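Interview: setting the water right before anything else

6/18/25

Hanne Stougaard has been measuring tap water for the bakery trade for 20 years. Her laboratory in Skevanberg takes samples from small bakeries, tests them for hardness, alkalinity and chlorine, and returns a single sheet of results with a note on what to change. Most of the time the note says to change very little.

"People send me a litre of water and a long letter," she says. "The letter is usually about the flour. They have tried four flours. The dough is slack in one place and tight in another, and they want the water to explain it. Sometimes it does."

Stougaard trained as an analytical chemist and worked first for a waterworks, where her subject was scale in boilers. She moved to baking after a neighbour's shop in Drolbridge relocated to the other side of the river and found that its rye loaf no longer behaved. The two premises were on different supplies. The old one drew from chalk and the new one from an upland reservoir, and the difference in hardness was large: 332 milligrams per litre as calcium carbonate at the first address, 20 at the second.

"That is a clear case, and you don't get many," she says. "With very soft water the gluten is less firm. The dough feels sticky, and the baker adds flour to deal with the stickiness, and then the hydration is wrong as well. There are two faults on the bench and only one of them came out of the tap."

The remedy in Drolbridge was to hold back part of the water, raise the salt slightly within the recipe's normal range, and leave everything else alone for a fortnight. She is firm on the fortnight. A bakery that alters water, flour and proving time in the same week has no means of telling which alteration did the work.

Alkalinity gets less attention than hardness and in her view deserves more. Hardness is chiefly a matter of calcium and magnesium. Alkalinity is the capacity of the water to neutralise acid, and a sourdough depends on acid. The two figures often rise together, and this has led to a good deal of confusion in the trade. Water that has been through a domestic softener shows the point well, as the calcium has been exchanged for sodium and the alkalinity is almost unchanged.

"A softener does not take the bicarbonate out," she says. "I write that sentence on results sheets every month. Somebody fits a softener, the kettle stops furring, and they conclude the water is now neutral in every sense. The starter is still working against the same buffer it was working against before."

In practice a high alkalinity shows up as a slow fall in pH. The starter rises, but it takes longer to become sour, and the crumb of the finished loaf may be a little dull in flavour. Stougaard suggests that bakers record pH at the same point in every refreshment, at the same temperature, and that they calibrate the meter at the start of the day. She has visited shops where the buffer solutions had been open since the previous November.

Chlorine is the third item on the sheet. She treats it briefly. At the levels found in most public supplies it will not stop a healthy starter, though a weak one may be set back. Standing the water overnight in an open vessel removes free chlorine reasonably well. It does much less for chloramine, and a baker should ask the supplier which of the two is used. A carbon filter of adequate size deals with both if the flow is kept low and the cartridge is changed on schedule.

Her colleague Hrefna Hedegaard runs the sampling side. Hedegaard's instructions fill one page and are mostly concerned with the bottle. It should be clean, rinsed three times with the water to be tested, filled to the brim and capped under the surface. The tap should run for two minutes first, unless the question is about the pipework, in which case the first draw of the morning is the one to keep.

"I reject more samples for air than for anything else," Hedegaard says. "A half-full bottle in a warm van gives off carbon dioxide or takes it up, depending on where it started. The pH I read is then the pH of the journey. I would sooner wait for a second bottle."

The laboratory has 652 results sheets on file from bakeries alone. Stougaard has resisted requests to turn them into a map. Supplies are blended, and the blend can shift with the season or with maintenance at a treatment works. A shop at the edge of two zones may receive one water on Monday and another by the weekend.

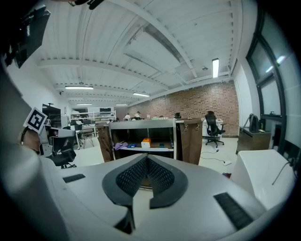

For this reason she prefers a series to a single reading. A hardness strip used once a week, always from the same tap, will show a change of supply well enough for a baker's purposes. If the strips hold steady for a season, there is no need to send anything to Skevanberg. If they move, a full analysis is worth the fee, and the dates on the strips tell her which delivery of dough to ask about.

She is cautious about mineral additions. Calcium sulphate is sometimes used to firm a dough made with very soft water, and she has no objection to it where food-grade material is weighed on a suitable balance. Her concern is with quantities. The amounts are small, and a kitchen scale that reads to the nearest gram is the wrong instrument for them. She advises making up a stock solution and dosing by volume.

Reverse osmosis is the other common enquiry. Her answer is that a bakery should first establish what it is trying to remove. A unit that strips out nearly everything leaves water softer than the reservoir supply at Drolbridge, and it must then be blended back with tap water to give a workable dough. The blend needs checking too, as membranes age.

"You have bought a machine and a second measurement," she says. "For some shops that is sensible. A coffee counter on the same premises may justify it. For bread alone I have recommended it 9 times."

Asked what water she uses at home, she gives the figures from memory: moderately hard, fairly alkaline, a trace of chlorine in the mornings. She bakes with it as it comes, and lets the starter run an hour longer in winter.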